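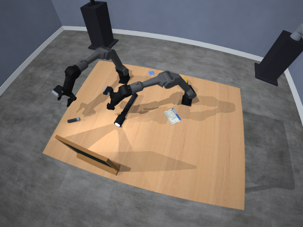 Adeleke
影より先に、右腕のベースの取り付け位置を実機で測り直したほうがいいと思いますよ。うちのセルも最初に照明ばかりいじって、さんざん遠回りをしました。シミュレータ側のベースが実機とずれていると、あとで光をどれだけ合わせても手先の位置は合ってくれません。年寄りの小言みたいですみません。

mokume_desk
Adelekeさん、早速ありがとうございます。スレを立てた者です。説明が後回しになってしまいましたが、双腕セルをPletenのシーンに起こしていて、ようやく腕二本と木の天板、小物まで並んだところです。困っているのは影で、左腕のグリッパーの影がぎざぎざの輪郭で天板に落ちてしまいます。点灯した懐中電灯の前の明るいところにも、角ばった暗い筋が入ります。実機のセルは天井灯がやわらかいので、こんな影にはなりません。シャドウマップを上げるべきか、いっそ影を切ってしまうべきか、皆さんはどうされていますか。
ベースの位置は図面の値をそのまま入れていて、実測はまだです(お恥ずかしい)。図面では天板の奥の縁から右ベースの中心まで191 mmです。

hiyoko_servo
図面の値は信用しないほうに一票です。私のところも図面と現物で2 mm違っていて、原因は天板を一度はずして付け直したときに穴を広げた人がいたことでした。犯人は私です。ボルトを締め直したあとの寸法を測ってくださいね。締める前に測って安心してしまうと、もう一回やることになります。

Arash Shahbazi
影については、私は切るのに反対です。Skoruvvilleの工房で同じような双腕セルの面倒を見ていますが、影を消したシーンで調整した認識は、夕方に斜めの光が入ってくるととたんに弱くなりました。多少ぎざぎざでも、残しておくほうがましだと思います。ただ、懐中電灯のような強いスポットは別扱いにして、そちらだけ影の解像度を上げてみてはどうでしょう。シーン全体を上げると、描画が重くなって泣きを見ます。

Adeleke
Arashさんのおっしゃることもわかるのですが、ぎざぎざの影を学習や調整に使うのは、私はやっぱり気が進みません。実物にない輪郭を覚えさせるようなものでしょう。きれいな影が出せるようになるまでは、切っておくほうが素直な結果になると思うのですが。頑固ですみませんね。

Arash Shahbazi
いえいえ、そこは用途次第かもしれません。mokume_deskさんは何に使うご予定ですか。軌道の確認だけなら、影なんてどちらでも構わないのです。

mokume_desk
当面は軌道と干渉の確認です。そのあと5月の連休明けから、小物の認識にも使いたいと考えています。欲張りですね……。
干渉といえば、もう一つ気になっていることがありまして。待機姿勢だと、上からの視点では左腕の手先が天板の左端を越えて見えるんです。グリッパーは二台とも開いた状態で始めています。実機でこの姿勢をそのまま取らせて大丈夫なものでしょうか。

hiyoko_servo
開いたまま待機は、うちでは禁止にしています。通りがかりに袖を引っかけたことがあるので(これも私です)。シミュレータの中なら何も起きませんが、初期姿勢はそのまま実機の設定ファイルに写してしまいがちなので、今のうちに閉じた状態で始める癖をつけたほうがいいですよ。それから、手先は天板の上に戻した姿勢に一票。

Adeleke
私は開いたまま派です。閉じて待機させると、指先のパッドが押し合ったままになって、くせがつくんですよ。うちでは少しだけ隙間をあけて止めています。全閉よりよほど長持ちします。あと、Lirkolarのコントローラをお使いなら、エラー542が出たときは慌てて原点を取り直さず、まず手首のコネクタの緩みを見てください。私はそれを知らずに原点を三回も取り直して、半日つぶしました。

mokume_desk
Lirkolarです! 542、先週出ました。原点を取り直して消えたので喜んでいたのですが、コネクタは見ていません。見てきます。

mokume_desk
見てきました。左腕の手首側が少し緩んでいました。ありがとうございます、ひとりだったらずっと気づかなかったと思います。締めたついでにベースも測ったところ、191 mmのはずが189 mmでした。hiyoko_servoさんと同じ2 mmずれで、ちょっと笑ってしまいました。シーンのほうを実測値に直しておきます。

hiyoko_servo
お仲間ですね(うれしくない)。直すときは左のベースも忘れずに。片方だけ直すと、腕どうしの間隔がおかしくなりますよ。

Arash Shahbazi
ベースが合ったら、関節速度を80 %に落として、待機姿勢から往復させてみてください。シミュレータと実機で同じ軌道を流して、手先の止まる位置を見比べるのが一番早いです。影の話はそのあとでまたゆっくりやりましょう。Adelekeさんとはまだ決着がついていませんし。

Adeleke
望むところです。スポットだけ解像度を上げた結果は私も見てみたいので、できたら貼ってください。

mokume_desk
はい、左のベースを測ってからまた書きます。今夜はもう工具を片付けてしまったので、明日の朝に。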